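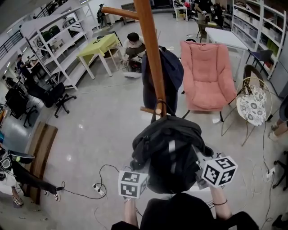 4 min read

I have been reading the minutes of zoning meetings for fun again, so you know what kind of post you're getting. Refill your coffee!

For anyone new, I live in Heywood, I rent, and last November our ballot had a question on it that I still can't stop talking about. The wording was long (it always is) but the gist was this: should the city let people build duplexes and small apartment buildings on lots that have been single-house-only since before my parents were born? It passed by 474 votes. I stayed up until the last precinct came in, eating cold noodles over the sink, and when the number finally stopped moving I yelled loud enough to wake the dog next door.

What I love about this fight is how badly it scrambles the usual teams. I went to three of the public hearings and I could not guess anyone's position by looking at their bumper stickers. A man in a property-rights cap got up and said the government had no business telling him he couldn't build a second unit for his daughter. The very next speaker, with a tote bag from the public radio station, said more or less the same thing but got there by way of rent prices and carbon. Then two neighbors who I know vote in opposite primaries stood up together to oppose it because of parking. Parking! The great uniter of American politics.

And the language, oh, the language. The opponents called it "density" every chance they got, and I have to admit that's smart, because density sounds like something you get from a doctor. The supporters went with "gentle density" for a while, which made it sound like a mattress, and then somebody wised up and started saying "homes." Homes! You could feel the room change. I watched a whole row of people who had been frowning at their printouts look up. I'm a supporter and even I think it was a little sneaky. A fourplex is a fourplex. But the other side had been saying "neighborhood character" for years without ever being asked what it meant, so I figure we're even.

Now the part I actually sat down to write about. Voting yes on the question didn't change the code. All it did was tell the council to change the code, and the council has been chewing on the draft all winter. The first version came out at 19 pages. I read all of it and it was pretty good, with a few clunky spots. The second version is longer, and somewhere in the extra pages a minimum lot width appeared that knocks out most of the old streetcar blocks east of the river. Those are exactly the blocks where people want to build this stuff! They have the buses, the sidewalks, the corner stores, all of it. If you keep them out, you've got a law that allows small apartments mainly in places where nobody was planning to put any.

I don't think it's a plot. I've watched enough of these meetings to believe that somebody on staff copied a table from the Weltau ordinance, and Weltau is a very different town, all wide lots and big setbacks, laid out in the sixties. Over there the width rule barely touches anybody. In Heywood it swallows the whole idea. But plot or no plot, once a number gets into a draft it is amazing how hard it is to get back out. People start defending it like it came down from a mountain.

So I wrote a comment. It's 516 words (I cut a long paragraph about Trollden Avenue that only I would have enjoyed) and it asks for one thing, to strike the width minimum and let the existing setback rules do the work. I'm not asking anyone to copy mine. The council gets stacks of identical letters and I suspect they weigh them by the stack. Write two sentences about your own block. Tell them how wide your lot is, if you know it. Mine, or my landlord's I should say, would miss the cutoff by 9 inches, and there is already a perfectly nice triplex on it that has been there since the streetcar days. Under the new draft you couldn't build the building I'm typing this in!

If you disagree with me, please write in too. I mean that. I had the best conversation of the whole campaign with a woman from the Wutwood side of town who was dead set against it, and she knew more about storm drains than I ever will. She convinced me the sewer fee section needed fixing, and it got fixed, in the first draft, almost word for word the way she wanted it. I still think about that when people tell me local politics is a waste of an evening.

The comment window is open through the end of the month. I'll post the third draft when it shows up, with my notes in the margins, probably too many of them.

Posted April 2024 in City Hall, Housing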